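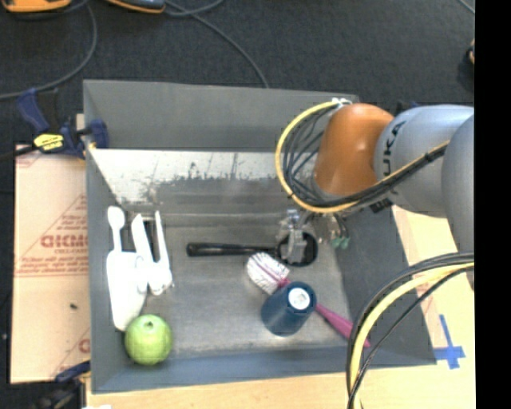 Ticket: Gripper comparison, bin cell. Intermittent loss of grip on thin handles with Plavent fingers
Opened by: Rafail Tzavaras
Status: Closed, one follow-up open
Component: End effector / pneumatics
Priority: Medium

Summary

We are comparing two finger sets on the KUKA arm, the Plavent soft-tip set and the Barroso hard-tip set, using the kitchen item bin. With the Plavent set the gripper reports a good grasp on thin-handled items and then drops them during the lift. The Barroso set does not do this on the same items. I need to know if this is the fingers or something upstream before I put numbers in the comparison sheet.

Steps to reproduce

1. Mount Plavent fingers, run the standard open/close check.
2. Load the kitchen items into the gray bin. Clamp the bin to the table.
3. Run the pick program at normal speed, 50 attempts.
4. Watch the grasp signal during the lift.

Expected: signal stays on until release.
Actual: signal goes off partway up on 10 of the 50 attempts. All of these were on utensils or the brush handle. The apple and the cup were fine every time.

Log

Entry 1, Rafail
Checked the obvious things. Finger screws tight, no play at the mount. Tool center point is correct in the controller. Swapped the grasp sensor cable for a spare. Same result.

Entry 2, Rafail
Slowed the lift to half speed. Drops are less frequent but still there. Put the speed back to normal so the runs can be compared.

Entry 3, Nolside support
Please confirm supply pressure at the gripper, not at the wall regulator. Please also tell us how the air hose is routed. A tight bend near the wrist can restrict flow when the last joint turns, and soft tips are more sensitive to this than hard tips.

Entry 4, Rafail
The yellow hose makes a large loop beside the orange joint and comes back across the gray segment. The thin black cables run with it. The top of the loop is held with white ties. I don't see a kink when the arm is at rest over the bin. I will put a gauge in line and watch it during a lift.

Entry 5, Rafail
Gauge is in. Pressure is steady in the middle of the bin. When the gripper reaches close to the right wall and the wrist turns to line up with a handle, pressure dips and comes back late. The black utensil and the pink brush are both on that side at the moment, so this matches where most of the drops happen. Moved the same items to the left side and ran them again. No drops.

Entry 6, Nolside support
That points to the hose. Cut the ties at the top of the loop, turn the wrist through its full range by hand in teach mode, and retie with the hose slack at the far end of travel. Keep the sensor cables on their own tie. If they share a tie with the hose they will pull on it.

Entry 7, Rafail
Retied as described. Pressure now stays level through the whole wrist range. Repeated the 50 attempts with the Plavent set, items mixed across both sides. Drops went from 10 to 2. Both remaining drops were on the black utensil when the fingers closed on the handle close to the round head. I count those as a bad grasp point. The planner picked it, and the Barroso set slipped in the same spot when I forced it.

Entry 8, Rafail
Reran the Barroso set with the new hose routing so both sets have the same conditions. Result unchanged from before. I have thrown out the first Plavent run and marked it in the sheet.

Root cause

Air hose pulled tight at one end of wrist travel. The hard tips held anyway. The soft tips lost closing force for a moment and let go.

Fix

Hose loop retied with slack, sensor cables tied separately. Added a wrist sweep with the gauge in line to the checklist for every finger change.

Follow-up

Grasp point near the utensil head moved to a new ticket for the Lokov planner. Set the minimum distance from the head to 3 cm and retest with both finger sets. Assigned to Rafail.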